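Vastthorpe Home Office Forum > Desks & Chairs
Keyboard trays: keep or rip out?

bestcombe_ben
Jan 18, 2023
So I picked up a used desk for 118 bucks and it came with one of those pull-out keyboard trays. My wife loves it, I keep banging my knees on it. I'm 6'2" and the chair arms won't go under either. Do I unscrew the thing or learn to live with it? I type all day for work, if that matters.

sorcha_m
Keep it!! I had wrist pain for years with my keyboard up on the desktop, and a tray fixed most of it for me. Raise the desk instead. I put mine on 4 blocks of scrap lumber and my knees have been happy ever since. (Ugly? Yes. Do I care? No.)

gridlock138
Disagree with Sorcha. Trays wobble, they're never deep enough, and you end up leaning forward to reach anything on the desk. I took mine off last April and got a lower chair. Way better.

sorcha_m
Mine doesn't wobble. Did you ever tighten the rails?

gridlock138
Yes, I tightened the rails, lol. It was a cheap tray, I'll give you that.

Benedita Coelho
There's a middle option. I keep my keyboard up top and use the tray just for the mouse, so my elbow stays down by my side. Took me a week to get used to and now I can't go back.

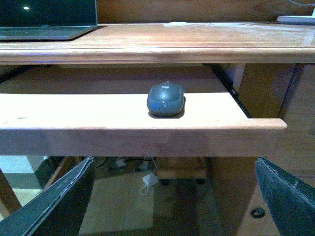 Re: Keyboard trays: keep or rip out?

bestcombe_ben
Huh, never thought of splitting them up. Doesn't your shoulder get weird with one hand lower than the other?

Benedita Coelho
A little at first. I'm mostly in spreadsheets, so I mouse way more than I type. If you type all day it might bug you.

gridlock138
It would drive me nuts, but to each their own. Ben, measure from the floor to the bottom of the tray before you buy or saw anything.

bestcombe_ben
Just did, 23 and a half inches. No wonder my knees hurt. Going to try Sorcha's blocks this weekend and I'll hang on to the screws either way.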